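Fairweather says its new meal plan will save the average household $1478 a year. That figure deserves a second look.

The company got it by comparing its boxes with restaurant takeout three nights a week. Few families in Trirna eat that way. It also left out the delivery fee, which goes up in April.

"They picked the most expensive dinner they could find and beat it," said Rhiannon Rees, who runs a household budget class in town.
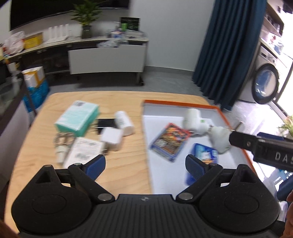
Last updated: Jan 22, 2018

Fairweather would not say how many of its 3202 customers cancel after the first 20 days, when the discount ends. Until it does, the savings are only a claim.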